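In Praise of the Slow Hand

Posted 7/4/25

My grandmother taught me to roll dough by standing behind me and putting her hands over mine, and I have thought about that more in the past year than in the thirty before it. I spend my afternoons now at a bench in Trullcombe, guiding a robot arm through small household chores, and the longer I do it the more I believe that the way we show a thing matters as much as how many times we show it.

We work in two ways. On some days we take hold of the arm and move it where it ought to go, which feels a bit like dancing with a very heavy and very polite partner. On other days we sit off to the side with a pair of controllers and drive it from there, watching what the wrist camera sees. Ostuvham, the outfit I do this for, prefers the second way for most jobs, and I understand why. You can get 50 tries done before lunch with the controllers, and the recordings come out clean, with no human forearm wandering through them.

But I want to put in a word for the hands-on way, and for slowness generally. When I drive from the chair I get hasty. I see a cup, I go for the cup, and I come at it from whatever angle the screen happens to make easy. With my own palm on the arm I notice the little things a person does without thinking, like the pause just before closing your fingers, or how you back off an inch when something leans the wrong way. Those pauses look like wasted time on a chart. I think they are the lesson, or a good part of it, and I would hate for us to trim them out in the name of a tidy file.

There was a stretch last September when we were asked for 200 runs of the same sorting task on the Ulteck table, and we got there, and I was proud of us for it. Then I sat down and watched a bunch of them back to back. The early ones were clumsy and curious. The later ones were quick and all alike, and every one of them cut the same corner at the same spot. A machine that learned from those would learn our boredom right along with our skill, bless it.

So my own habit these days is to stop after around 30 runs, get up, move things about and change my seat. I come in high one time and low the next. Sometimes I hold the gripper open over bare cloth for a moment and let myself look across at the cups before deciding anything.
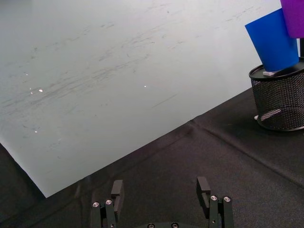 Su wrote back, when I sent around a draft of this, that I was being sentimental and that hesitation is only useful if it's hesitation about something; a pause because the cup is leaning is worth keeping, and a pause because the operator's nose itches should be cut without mercy. Her other complaint was that if two people pause in different places, the arm may simply end up dithering in both.

I grant the first point entirely, itchy noses and all. The second one I'm less sure of. Two good cooks will salt a soup at different moments and a patient student can still learn from both of them, provided there are enough soups. What I'd ask for is a note saved with each run, a line or so, from whoever had the controls: why I waited, what I was worried about. It would cost us a few seconds apiece, and I'd gladly give up a few runs a day to have them.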